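Lernen aus Handgreifer-Demos: transparente Dosen klappen nicht, woran liegt's?

Plovska

Hallo zusammen, ich hoffe, ich bin hier im richtigen Unterforum. Ich schreibe gerade meine Masterarbeit über Imitationslernen mit Handgreifern, also zwei Greifer, einer pro Hand, an jedem eine Weitwinkelkamera, und die Person macht die Aufgabe einfach selbst vor. Kein Roboter beim Aufnehmen dabei, der kommt erst hinterher beim Abspielen der gelernten Policy dran. Soweit läuft das auch ganz ordentlich, ich war ehrlich gesagt überrascht, wie schnell man damit an brauchbare Daten kommt (im Vergleich zur Teleoperation, mit der ich mich im Praktikum rumgequält habe).

Meine Aufgabe ist Küchenkram umräumen. Becher, Schüsseln, Pappschachteln, Vorratsdosen. Ich habe 275 Demos, einigermaßen gleichmäßig über die Objekte verteilt, und trainiere eine Diffusion Policy mit beiden Kamerabildern als Eingabe. Becher und Schachteln: super. Blickdichte Schüsseln: meistens gut. Und dann kommen die durchsichtigen Vorratsdosen mit Deckel, und da geht fast alles schief. Der linke Arm fährt noch halbwegs richtig hin, aber der rechte macht zu früh zu, oder er bleibt offen stehen und wartet auf irgendwas. Bei der Übergabe von links nach rechts ist es am schlimmsten.
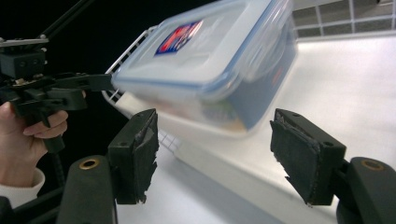
Der Trainingsloss sieht dabei völlig unauffällig aus, der Validierungsloss auch. Ich habe schon den Bildausschnitt vergrößert, mehr Farbvariation in die Augmentierung gepackt und länger trainiert, das hat alles nichts gebracht. Mein Betreuer meint, ich soll einfach mehr Demos aufnehmen, am besten auf 400 hoch. Kann ich machen, kostet mich aber richtig Zeit, und ich würde vorher gern verstehen, ob das überhaupt das Problem ist.

Hat jemand von euch schon mal mit durchsichtigem Kunststoff gearbeitet? Bringt eine Tiefenkamera da was? Und wie schnell macht ihr eure Demos eigentlich vor? Ich bin vermutlich eher flott unterwegs, man kriegt mit der Zeit so einen Rhythmus.

Danke schon mal!

Hamisi Khaemba

Oh, das kenne ich! Bei uns waren es Messbecher, aber der Ärger war derselbe.

Ich fange mal mit deiner letzten Frage an, denn da würde ich zuerst suchen. Wenn man flott vormacht, sind gerade die Bilder rund um die Übergabe verwischt, und bei einem durchsichtigen Objekt bleibt dann kaum noch was übrig, woran sich das Netz festhalten kann. Ein roter Becher ist auch verwischt noch ein roter Fleck. Eine klare Dose vor einer hellen Fläche besteht eigentlich nur aus ihren Kanten, und wenn die verschmieren, sieht das Netz halt Hintergrund. Schau dir mal nur die paar Bilder direkt vor dem Zugreifen an, Einzelbild für Einzelbild, und frag dich, ob du selbst sagen könntest, wo die Dose auf der rechten Seite aufhört. Ich konnte es bei unseren Aufnahmen oft nicht.

Dann die Belichtung. Stell sie fest ein und so kurz, wie es deine Beleuchtung hergibt. Die Automatik zieht bei dunklem Hintergrund auf, und sobald die Kamera auf was Helles schwenkt, hast du einen ausgefressenen Bereich, in dem die Kante verschwindet. Das wechselt auch noch von Demo zu Demo, je nachdem wie man die Hand dreht.

Zweiter Verdacht: Aufkleber und Etiketten. Hast du welche auf den Dosen? Wir hatten eine Policy, die sich komplett am Etikett orientiert hat. Solange das oben zu sehen war, lief alles prima, und dann haben wir die Becher umgedreht und es war vorbei. Das merkst du am Loss natürlich nicht, im Validierungssatz sind ja dieselben Etiketten drin. Einfacher Test – Etikett im Bild mit einem grauen Kästchen abdecken und gucken, wie stark sich die vorhergesagte Bewegung ändert. Wenn die Greiferöffnung dann plötzlich springt, weißt du Bescheid.

Was bei uns am Ende geholfen hat: Wir haben nur für die durchsichtigen Sachen neu aufgenommen, deutlich langsamer, mit einer kleinen Pause, bevor die zweite Hand zumacht. Dazu verschiedene Unterlagen, hell, dunkel, gemustert. Das waren 100 neue Demos, und die alten schnellen haben wir für diese Objekte komplett rausgeworfen. Das Rauswerfen war mindestens so wichtig wie das Neuaufnehmen! Vorher hatten wir alles gemischt, und die Policy hat fröhlich zwischen beiden Stilen gependelt, mal zu früh, mal gar nicht. Klingt für mich ziemlich nach deinem Fehlerbild.

Mit der Pause muss man ein bisschen aufpassen. Ist sie zu lang, lernt das Netz das Stehenbleiben gleich mit. Wir haben die ruhigen Abschnitte hinterher ausgedünnt, also von aufeinanderfolgenden Bildern mit praktisch gleicher Pose nur einen Teil behalten. Ob das die eleganteste Lösung ist, weiß ich nicht, aber es hat funktioniert.

Tiefe habe ich auch probiert. Bei klarem Kunststoff misst du mit den üblichen aktiven Sensoren entweder durch das Objekt durch oder bekommst Löcher. Als zusätzlicher Kanal hat mir das nichts gebracht, eher im Gegenteil. Es gibt Arbeiten, die fehlende Tiefe an durchsichtigen Objekten nachträglich schätzen, damit habe ich aber keine eigene Erfahrung.

Ach so, und schau nach, ob Kamerabild und Greiferöffnung bei dir zeitlich wirklich zusammenpassen. Wir hatten da fast 2 Bilder Versatz. Bei den Bechern fiel das nicht auf, weil die Finger nachgeben, und bei der Übergabe hat es uns dann alles verhagelt. Die Latenz kannst du messen, indem du den Greifer vor der Kamera schnell auf- und zumachst und die Öffnung im Bild gegen den Geberwert legst.

Ruddock

Kann man die Dosen nicht einfach anmalen? Oder Klebeband drum. Dann sieht die Kamera sie doch. Haben wir in der Ausbildung bei Glaszylindern auch immer so gemacht und da gab es nie Probleme.

Stirkow

Mehr Demos schaden nie, würde ich sagen, aber ich würde erst mal ein ganz anderes Experiment machen: Nimm deine fertige Policy und lass sie auf den Trainingsdemos selbst laufen, also Bild rein, Bewegung raus, mit der Aufzeichnung vergleichen. Und dann bitte getrennt nach Objekt und nach Abschnitt (Anfahren, Greifen, Übergabe, Ablegen). Ein Mittelwert über alles sagt dir bei so was gar nichts, die Übergabe ist ja nur ein kurzes Stück und geht im langen Anfahren unter. Wenn der Fehler schon auf den Trainingsdaten bei der Übergabe hoch ist, fehlt die Information in den Bildern. Ist er dort niedrig und trotzdem klappt es am Roboter nicht, würde ich eher Richtung Latenz oder Überanpassung suchen.

Zum Vorschlag mit dem Klebeband: geht als Diagnose, als Lösung für eine Arbeit über durchsichtige Objekte eher nicht :)

Und wie viele Bilder Vergangenheit gibst du rein? Mit nur einem Bild kann das Netz nicht wissen, ob die linke Hand gerade kommt oder schon wieder weg will.

Kommentare

Plovska, 17. Dezember 2021
Wow, danke euch! Ich habe den Fehler jetzt mal nach Abschnitten aufgeteilt wie von Stirkow vorgeschlagen, und ja, bei den Dosen ist er in der Übergabe schon auf den Trainingsdaten richtig hoch. Mittelwert war wirklich nutzlos. Als Nächstes kommt der Test mit dem grauen Kästchen dran.

Hamisi Khaemba
Dann würde ich auf Bewegungsunschärfe plus Belichtung tippen. Probier die langsamen Demos erst mal mit einer einzigen Dose, bevor du alles neu machst.

Trikon
Hänge mich hier mal dran, gleiches Thema mit Frischhaltebeuteln. Falls jemand ein Skript zum Ausdünnen der ruhigen Abschnitte hat, gerne her damit.

Ruddock
Klebeband war ernst gemeint

Plovska
@Stirkow: zwei Bilder Vergangenheit, aber die liegen zeitlich sehr dicht beieinander. Den Abstand vergrößere ich auch gleich mal.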